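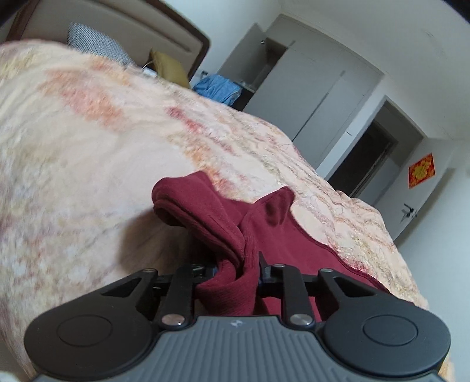

Grip slip under fold load, which most of us just call "the Flelley fault," is a failure in two-finger grippers where the fingers slowly creep open while the controller still thinks they're shut. I first ran into it in March, working on the Akpan hand-held gripper, and I've been keeping this article up to date ever since (somebody has to!). It shows up mostly with soft, thick things. A burgundy garment pinched up off a blanket, with a heavy fold arching to one side of the fingers, is pretty much the classic load for it: the cloth squeezes down under the tips, the motor current drops, and the software reads that drop as a finished grasp.

Cause

The name comes from Flelley, the firm that made the position sensor in the early units. The sensor itself is okay. The trouble is in the Trimance firmware, which checks finger position only once every 200 milliseconds and skips the check completely after a grasp gets marked as closed. So if the fingers drift by 4 millimeters, the log still says everything is fine, and you can spend a whole afternoon blaming the cloth. I did.

Ekene Yusuf was the one who pinned it down, by going through almost 3,000 logged grasps and matching them against the finger angles by hand. She found 887 where the two didn't agree. I'd guessed maybe a couple dozen, so that was a rough morning.

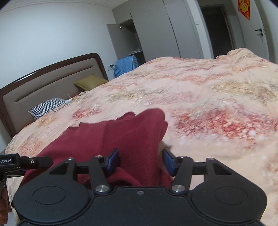
Gripper pinching a fold of a dark red knitted garment on a bed.

Safety

Dropping a sweater is no big deal, but the same fault has a nastier side. When the controller finally notices the drift, it closes again at full force with no warning, and a fingertip near the pads can get caught. I got a blood blister out of it and felt pretty silly. Keep your free hand behind the housing, and cut the power before you pull cloth out of the linkage.

Fixes

The Dradance patch, released 2 July 2022, keeps the position check running during a hold and limits the force when the fingers close again. Older units need the patch loaded by cable, and then you have to redo the zero position or the fault comes right back. See also: Pinch points; Sensor drift.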